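3. Materials and setting

3.1 The table and its background

The tidying sessions of the Unau project were held in one room on the upper floor of the Stelladgate building. The room had been a reading room and still had its radiators and its tall window, which we covered with a blind during sessions. A white table was set in front of white wall panels. We chose white for both after the first pilot, which used a patterned oilcloth. Participants in that pilot said the pattern made them want to line the blocks up with it, and several did so before putting anything away. We had no wish to study oilcloth, so it was dropped.

A white table has its own drawbacks. Shadows show on it more than they do on a darker top, and small marks have to be wiped off between sessions. It does make the color of a block plain. Blue and red stand out strongly against it, and none of the participants in the main round asked which color a block was. In the oilcloth pilot this question came up often, mostly in the late afternoon.

Blocks were the only things to be tidied. We considered using mixed household items such as pegs, spoons and bottle caps, as Grabowska did in her kitchen drawer study, but mixed items bring in habits that are hard to separate from the layout of the containers. People have firm views about where spoons go. They have few views about where a blue block goes, unless they are told. Figure 2 shows the corner of a blue block against the pale background.

Figure 2. Blue block, close view.

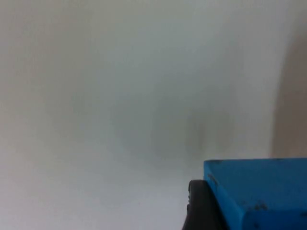
Fouzia Tanoli disagreed with us on this point when she read the draft. In her opinion people do bring habits to blocks, and strong ones, because most of them put blocks away every evening as children and were told to do it by color or by size. She suggested asking each participant how toys were stored at home when they were small, and treating the answer as part of the data.

We took up the suggestion halfway through the main round. By then 30 of the 57 participants had already finished, and we wrote to them afterward with the same question. Most answered. The replies are less even than those given in person, and we report them apart from the rest in Section 5. They mention drawers, a suitcase under a bed, ice cream tubs, and in several cases a single large box into which everything was thrown. Storage by color was rarer than Tanoli expected. Storage by size hardly came up.

3.2 The baskets

Containers matter more than the blocks in this kind of task, and we spent longer on choosing them. The pilot used cardboard trays. They were light and slid when a block was dropped against the side, so that participants began to hold the tray with one hand and place blocks with the other. Bowls came next, and were given up quickly. Blocks roll to the lowest point of a bowl and pile up there, and people kept reaching in to spread them out.

For the main round we bought shallow rectangular baskets from Ditolmont. They are woven from dark brown plastic rattan, with rounded corners, a thick braided rim, and sides that lean outward. The sides are an open weave and the floor is closer woven, in ribbed rows. The outward lean was the reason for picking them over a straight-sided basket of the same price. A seated person can see the floor of the basket without leaning forward, even when it stands at the back of the table.

The two baskets were placed one behind the other with their long sides parallel, the rims almost touching. A side-by-side layout was tried and rejected, as participants tended to use whichever basket was on the side of their preferred hand. With one basket behind the other, that preference has less to work on, though a preference for the nearer basket takes its place. We return to this in Section 6. Figure 3 gives the arrangement, with both baskets empty and a red wooden cube standing to their right. 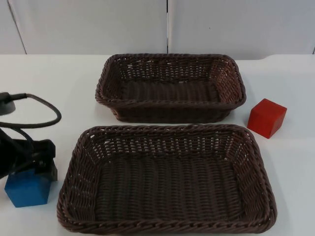 Participants were seated facing the long side of the front basket and given the same short instruction: put the blocks away as you would at home. They were told neither what each basket was for nor that both had to be used. Anyone who asked was told that it was up to them. Each had up to 30 minutes, which was far more than needed, and was free to take blocks out again and move them. A session ended when the participant said it was finished.

Over the whole round we recorded 1000 placements, counting a block moved from one basket to the other as a new placement. Small shifts inside a basket were left out. The weave of the floor made such shifts common. A cube set down on the ribs can sit at a slight tilt, and some participants nudged it until it lay flat, while others never touched a block again after letting go of it.

After each session the baskets were turned upside down, shaken, and put back in position. Two small pencil ticks on the table edge gave the place for the front basket, and the rear one was set against it by eye. The blocks were wiped with a damp cloth at the end of the day and left to dry overnight on the windowsill behind the blind.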